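The washing machine test, and why the door comes first

I had been promised tea and a look at some washing machines, and I got both, in that order. The robotics lab at Burdale is up two flights of stairs and through a door that sticks, and the researcher who let me in apologised for the stairs, the door and the biscuits before we'd even sat down.

I was there because of a paper the group put out in July. It has one of those titles that takes two lines to print, but the question in it is simple enough: if you teach a robot arm to do a job by steering it through the job yourself, how do you know when you've taught it enough? The group calls its answer Jovik. I'd read the paper twice and still wanted somebody to say it to me in normal words.

"Most people just keep going until they're bored," the researcher told me. "You do a hundred goes, you train the thing, it's a bit rubbish, you do a hundred more. We wanted something that would tell us which goes were worth doing."

So that's what Jovik does. A person guides the arm through a task, the recordings are used to train it, and then Jovik looks for the moments where the trained arm is least sure of itself. It might be the last few centimetres before contact, or a turn of the wrist halfway through. The person then records only those bits again, from slightly different starting positions, and leaves the rest alone. The first version of the door task was trained on 608 full recordings. The Jovik version used 130, and most of those were short.

I asked whether it worked as well with so much less. There was a pause, and a biscuit.

"On the door, yes. A touch better, even. On other things it's a wash — sorry, I've been trying not to say that all year."

The door in question belongs to a washing machine, and I had assumed that was because laundry is the thing everybody wants a robot to do. I was wrong, or mostly wrong. The group likes front loaders because they're awkward in useful ways. They have shiny rims, dark curved glass, and almost nothing flat to line yourself up with.

"Glass is horrible," said the second person in the room, a doctoral student who had been typing until then and clearly had strong feelings about glass. "You move the arm and all the reflections move too. The wrist camera thinks the world has changed. It hasn't, it's just a ceiling light."

This is where the wrist camera comes into the story, and I hadn't appreciated how much of the work hangs on it. The arm's policy (the trained bit that decides what to do next) gets its picture from a small camera that travels with the gripper. When the gripper gets close, the camera gets close, and the view fills up with highlights. Jovik flagged that stretch again and again. Of the first 2 days of re-recording, nearly all of it went on the approach to the door.

"I had a whole list of clever things I thought it would struggle with," the student said. "It didn't care about any of them. It wanted more approaches."

We went next door for a proper look, and I'm afraid I got a bit giddy at this point. I've written about robots for years and I still like standing near one! 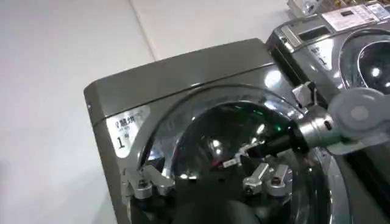
The gripper at the door of the dark machine, as the wrist camera sees it.

I wanted to know what the arm had been like before all this, and the student was happy to tell me. The early one would come in confidently, stop a little short, and then hover. "Like somebody who's forgotten why they came into the kitchen." In one set of trials it hovered 39 times. With the extra recordings the hovering became rare, though it does still happen, and they haven't worked out what sets it off.

There's a fair amount they haven't worked out, and they were good about saying so. Jovik has only been tried on the group's own arm. A team at Roltar has asked for the code and plans to run it on drawers and cupboards, and a smaller outfit, Rathore, wants to see if it copes with two arms at once. The researcher's guess is that drawers will be fine and two arms will be a headache.

I also asked about the person doing the steering, because the paper hardly mentions them. Does it matter who it is? "Enormously," they both said, more or less together. Some people are smooth and some are jerky, and a nervous guide teaches a nervous robot. The next study is meant to look at that, with several guides of different experience recording the same short stretches.

"I'm one of the jerky ones," the researcher said, holding the sticky door open for me. "They've asked me to do less of it."

The group is giving an open talk at Burdale on 15th April, with questions afterwards, and I'm told the biscuits will be better.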